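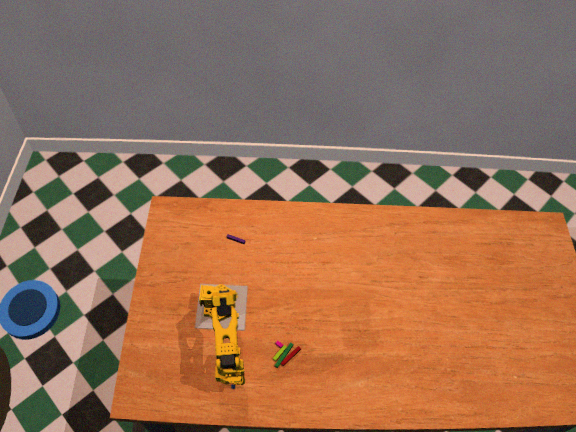 Can a robot clean up my house yet?

No. You can buy one that vacuums and one that mows, and both get stuck. If you mean a machine that picks things up and puts them where they go, keep your money.

But I saw a video where one did exactly that.

So did I. Ask how many tries it took, whether the speed was changed, and whether a person was steering from off camera. When Ailsa Laing asked Karnov those three questions for us in April, she got an answer to the second one.

What about small arms that sit on a table?

They're cheaper than they used to be and fun to own. The chore people usually try first is clearing up small stuff: sticks, blocks, pens, the things any four-year-old can put in a bowl. It's a fair place to start and a lot harder than it looks. Pieces lying side by side are the worst, as the fingers need room to get in between.

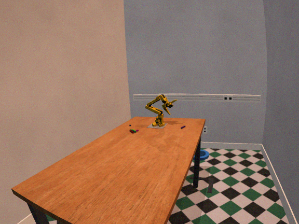 Does practice in simulation help?

Some. A simulated arm can try all night and never break a finger. What it learns may or may not carry over to your kitchen table, where the light changes and the blocks are sticky. If a seller quotes a success rate, find out which kind of table it came from.

Are shops and small factories any further along?

Yes, where the part is always the same and always in the same spot. Stirkitz runs a packing cell like that and likes it. Mixed bins are another matter. Rallis timed one against a new hire over a shift: the hire sorted 132 parts, the machine 61, and it had to be restarted 8 times.

Will the Plornano home helper change any of this?

Ask me when it ships. The date has moved twice.

So when should I buy one?

When the seller will let you bring your own mess to the demo. I have asked 13 companies for that and am still waiting on most of them.

Who writes these answers?

Ailsa Yule. I take no free machines. Last updated August 14, 2020.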